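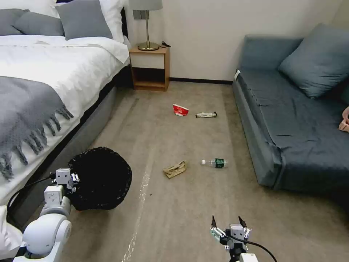

Henrike Heitmannによれば、宿泊施設の客室清掃を時間だけで管理すると、退室後の部屋のばらつきが人員計画から抜け落ちるという。本講ではこの指摘を出発点として、客室整備の標準作業時間と配置人数の算定を扱う。

第5回 客室整備の作業量推定

1. 用語
滞在清掃:同一客が連泊する客室の整備。リネン交換の有無は施設の規定による。
出発清掃:退室後、次の客を迎えるまでの整備。リネンは全数交換とする。
標準時間:所定の手順と速度で一室を完了するのに要する時間。正味時間に余裕時間を加えて求める。
余裕率:正味時間に対する余裕時間の割合。エレベーター待ち、リネン台車の補充、客からの問い合わせ対応を含む。

2. 作業量のばらつき
出発清掃の所要時間は平均値の左右で対称にならない。短い側には手順上の下限があるが、長い側には明確な上限がなく、分布は右に裾を引く。床の散乱物の回収、寝具の乱れ、忘れ物の記録などが加算要因となる。平均値だけで人員を組むと、繁忙日の午後に未完了室が集中する。
演習で用いる施設Draltbridgeは客室数244、その大半が洋室である。5月の記録では、出発清掃の超過分の多くが床面と寝具まわりに起因していた。水回りの所要時間は客室間の差が小さい。
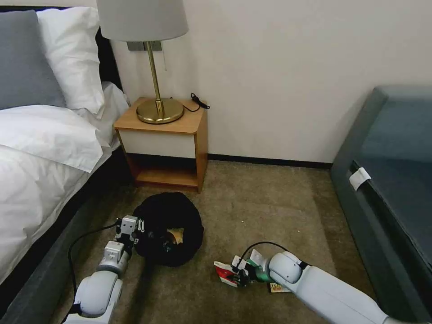
3. 配置人数の算定
一日の必要作業時間Wは次式で与える。
W = n1×t1 + n2×t2
n1は出発室数、n2は滞在室数、t1とt2はそれぞれの標準時間(分)である。一人当たりの実働時間を300分とすると、必要人数はW÷300を切り上げた値となる。
t1とt2には余裕率を含めてある。Wにさらに余裕率を乗じる誤りが答案に多い。初期値の余裕率は20%とし、階数の多い施設では移動時間を別に実測して補正する。
端数の処理にも注意を要する。階ごとに切り上げてから合計すると人数は過大になる。ただし階をまたぐ移動を認めない施設では、階ごとの切り上げが正しい計算となる。どちらを採ったかを答案の冒頭に記すこと。

4. 手順の順序と手戻り
標準手順は、換気、廃棄物の回収、使用済みリネンの搬出、水回り、寝具の整備、ほこり取り、床の仕上げの順とする。床の仕上げを先に行うと、寝具の整備で落ちる繊維くずのために再作業が生じる。廃棄物の回収を前半に置くのは、忘れ物の発見を早め、フロントへの連絡に余裕を持たせるためでもある。
袋の口を広げた状態で室内を一方向に回り、

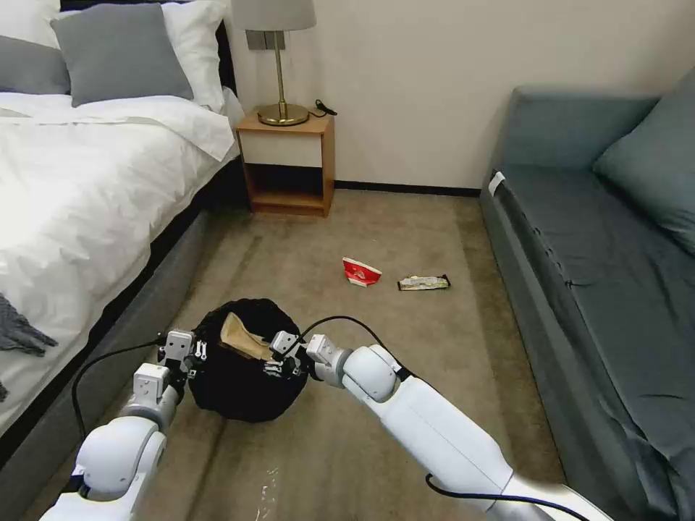
入口に戻った時点で回収を終えるのが基本動線である。往復動線に比べて歩行距離が短く、見落としの位置も特定しやすい。家具の脚元と寝台の側面は、動線上で一度立ち止まる点として手順書に明記する。
配布資料のNurnidex方式では、回収と点検を別の担当者に割り当てる。点検の独立性は高まるが、入室回数が増えるため、小規模施設では余裕率の見直しが必要になる。Meineckeの二人一組方式との比較は次回扱う。

5. 課題
(1) Draltbridgeの記録表から出発清掃の平均値と中央値を求め、差の生じる理由を述べよ。
(2) 余裕率を初期値から5ポイント引き上げた場合の必要人数を算定せよ。正味時間は記録表の値を用いる。
(3) 階をまたぐ移動を認める場合と認めない場合について、(2)の結果を比較せよ。
計算過程を省略した答案は採点しない。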